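Notebook – dye shed, Stustitstead
June, bench log, started 7:40 a.m.

Madder again, and I am so pleased with this batch! Vat 6 went on first thing with the alum-mordanted wool from the Robles flock (the coarse fleece, not the lamb). Held it well under a simmer the whole morning and the red has none of that brown creeping in. Last month's skeins look like brick dust next to it.

Changes from last time:
– soaked the ground root overnight before heating
– chalk added to the soak water, 20 g
– lid off for the last hour, stirring every 20 minutes

I changed all three at once, which I know is bad practice. Will split them up next run. My money is on the chalk – our rainwater is very soft and madder loves a bit of calcium.

Exhaust bath was still strong enough for a lovely coral on the thin Torkel yarn. Didn't expect that from a second dip. There may be a peach left in it, so please don't pour it out!

The Nimix scale drifts when the shed door is open. Weigh with it closed, and zero it between pans. Everything over 1,000 g should go on the old hanging scale anyway.

Wash test: neutral soap, cool water, hardly any bleed from the red. Coral not tested yet. Light test strips are in the south window, half covered with card, next to the weld yellows.

To do: label skeins, order more alum, write up the mordant ratios properly, try the same root on linen. I keep putting off linen and I really want to see it.

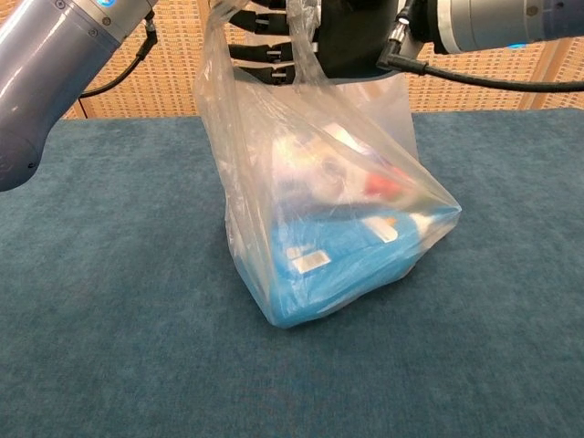

Clear plastic bag on the blue-covered table, wicker screen behind.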